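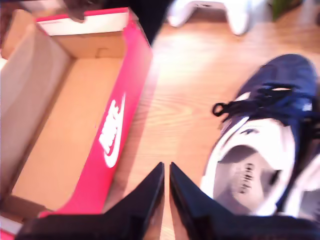
An empty shoebox makes a good first sorting bin.

How to Sort a Lifetime of Family Photos (and Enjoy It!)

When my aunt Bohumila Matoušek moved out of her house in Carlow Street, I came home with a car full of photographs. Albums, envelopes from the chemist, biscuit tins, slides in a plastic carousel, and one big suitcase with a broken clasp that held nothing but loose prints. By the time I finished there were 3,280 pictures in the collection, and I can tell you it was one of the best winters I've ever spent. I met great-uncles I'd only heard of. I found my mum at her school swimming carnival, squinting like mad!

A few people have written to ask how I went about it, so I've put the whole method down, including the bits I got wrong.

What you'll need

A big table you can leave messy for a while
Shallow boxes for rough sorting, lids off
Index cards to stand up as dividers
A soft pencil (2B or softer) and a photo-safe pen for glossy backs
Clean, dry hands, or cotton gloves for negatives and slides
A soft, wide brush for dust
Unwaxed dental floss
Acid-free envelopes and a proper archival box for the keepers
A notebook

Don't buy the archival boxes yet. I got excited and ordered four in a size that turned out to be useless for half my prints. Wait until you know what you've got.

Step 1: Bring everything into one room

Go through the house and collect every last picture before you sort a single one. Check the backs of frames (there's often an older photo hiding behind the one on show), the pages of cookbooks, old handbags and the bottom of the sewing box. Ring your cousins too. My first sort had to be redone because a second lot turned up from Mitelmont in November, just when I thought I'd cracked the 1960s.

While you gather, write down where each batch came from. A slip of paper in the top of the tin is enough. "Bedroom cupboard, blue tin" doesn't sound like much, but photos that were kept together were usually taken together, and that little note might be how you work out a date later on.

Step 2: Do a quick first pass

Put on some music and go fast. You're only making rough piles at this stage, so no reading letters and no phoning your sister (I failed at this constantly). I sort by decade, using one shoebox for each, and have an extra one for "no idea". Clothes, cars and print borders will get you surprisingly close. White borders with a date printed in the margin are a gift. Square colour prints with rounded corners usually belong to the seventies.

If decades don't suit your family, sort by household or by branch. Two sides of the family who never met can make a decade pile very confusing.

Shoeboxes are fine for this part, but please don't leave your prints in them for good. Ordinary cardboard is often acidic and will yellow the paper over the years.

Step 3: Throw some out

Yes, you can! Blurry shots of the lawn, the back of somebody's head, doubles, triples, thirteen nearly identical sunsets from the same verandah. Keep the best one and let the others go. If you find it hard, start a "maybe" envelope and look at it again in a month. Mine was much easier to empty the second time.

Duplicates of good pictures shouldn't go in the bin, though. Pop them in an envelope with a relative's name on it and you've got a lovely thing to post at Christmas.

Be slow with street scenes and room interiors, even dull ones. I nearly tossed a dim picture of a kitchen and it's now the one the whole family talks about, because you can see Nana's wallpaper.

Step 4: Get them out of the sticky albums

Those "magnetic" albums with the plastic film and the lines of glue are terrible for photos. Peel the film back gently. If a print lifts easily, lucky you. If it doesn't, take a length of unwaxed dental floss, slide it under one corner and work it across with a slow sawing motion. Keep the floss flat against the page so you don't bend the print.

Photograph the whole page before you take anything off it. You'll want the captions and the order, and it takes a few seconds with your phone.

If a picture really won't budge, stop. Cut around it and keep it with its piece of page, or ask a paper conservator. Never use a hot hair dryer on a photo you couldn't bear to lose. I've seen it recommended and I've also seen what it did to a wedding portrait.

Step 5: Label as you go

Write on the back, near the edge, with the print face down on something hard and smooth. Press lightly. A soft pencil works well on older paper, and the photo-safe pen is for modern glossy prints that won't take pencil. Give the ink time to dry before you stack anything!

Put down full names. "Mum and Jean" will mean nothing to your grandchildren. If you're guessing, add a question mark, and be generous with them. A wrong name written firmly in ink gets copied from one person to the next for ever.

My labels go like this:

Who, left to right
Where
When, or "before 1958", "summer, early 70s"
Who told me

That last line has saved me more than once. Two of my uncles disagree about every single boat.

Step 6: Have a naming afternoon

This is my favourite part of the whole job. Invite the older relatives around, put out sandwiches and hand over the "no idea" pile. Record the talk on your phone, with everyone's okay, because the stories come out sideways and you won't keep up with a pen.

Our neighbour Jörg Stöcker came along for the cake and ended up solving our biggest mystery. We had a whole envelope of a brown dog nobody could place, and he knew him straight away. Romeo! He'd belonged to the people on the corner and used to walk himself to the shops. That gave us the street, the street gave us the years, and nine more pictures fell into line within the hour.

Keep it to a couple of hours, as people get tired. Bring a magnifying glass and a good lamp.

Step 7: Scan the keepers

You don't have to scan the lot. I did the best of each year first and then went back for more when I felt like it. For ordinary prints, 600 dpi is plenty, and it leaves room to enlarge small ones. Brush the dust off the print and wipe the scanner glass every so often. Save your main copies as TIFF if you've got the space, with JPEGs for sharing.

Name the files so they sort themselves: year, place, people. 1964_beach_Bohumila_Pavel. If the year's a guess, I put an x in it, so 196x.

Keep one copy on your computer, one on an external drive and one at somebody else's house or online. Check the drive once a year.

Step 8: Put the originals to bed

Now you can measure your piles and order your boxes. Look for "acid-free" and "lignin-free", and for envelopes that have passed the Photographic Activity Test. Stand the prints upright with divider cards, snug enough that they don't slump but easy to flick through. Negatives go in their own sleeves, in a separate box.

Store them somewhere you'd be comfortable yourself. A bedroom cupboard is great. The shed, the roof space and the laundry are all too hot or too damp, and silverfish love the lot of them.

A few questions I get

How long does it take? I did an hour or so most evenings and it took me the whole of winter and a bit of spring. You can stop after any step and nothing bad will happen.

What about slides? Sort them on a light box or a tablet showing a plain white screen, with a sheet of clear plastic over the top so you don't scratch it. I sent my slides out for scanning and was very happy I did.

What if there's mould? Keep those pictures well away from the others, wear a mask, and get advice before you brush or wipe anything.

I'm partway through the letters now, which are a whole other adventure (my great-grandmother's handwriting!), and I'll write those up once I can read them.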